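Stastmont Clothing Survey: household wardrobe records

This dataset holds 2,000 rows, one for each garment listed by the households that took part in the survey. It was put together by Tegan Sheehan and Darcy Dunstan to look at how long everyday clothes are kept and how often they are worn.

Contents

garments.csv: type, main colour, fabric from the care label, year bought, wears per month
households.csv: 434 households, with district (Conville or Ngata) and number of people

Garment types

Tops with a hood are coded "hoodie" whether or not they have a zip. Lettering goes in the notes column, and only the part that can be read is typed in.

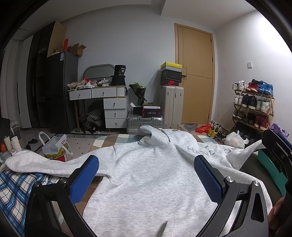

Known problems

Year bought is often a guess, and is blank in roughly 500 rows. Socks and underwear were left out. Wears per month was asked in September, so winter coats come out low.

Changes

April 2018: merged duplicate household codes in Ngata and fixed 5 fabric entries.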